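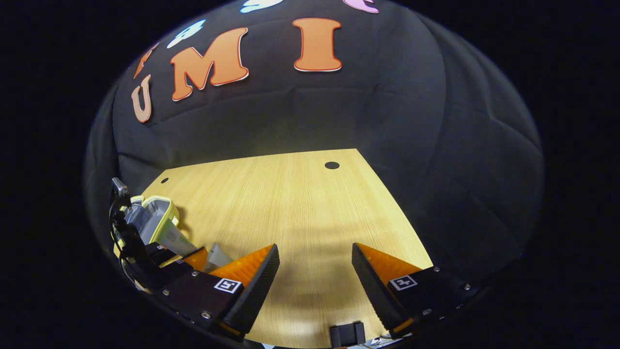
I drove out to Plilleo again last weekend to have a look at the old fairgrounds, where Brabec still wants to put the new ballpark, and I came home with more questions than I left with (and a sunburnt neck, my own silly fault).

If you've missed the saga so far, the club has been at Irnar Park for 62 seasons, and the lease there has 2 left to run. Council likes the fairgrounds. Brabec likes them even more, seeing as they'd get to build the flats and shops next door. The club hasn't said much either way, apart from a short note in August asking for 87 more parking spots and a better share of the naming rights, which I hear Draltuvel is keen on.

I do love Irnar Park, leaky grandstand and all. My dad took me to my first game there and we sat on the third base side with a thermos and a rug over our knees, and I'd be sad to see the lights go off for good! But I walked the Plilleo site end to end, and there's a lovely view of the harbour from what would be centre field. The bus is the trouble. It took me 3 tries to find the stop.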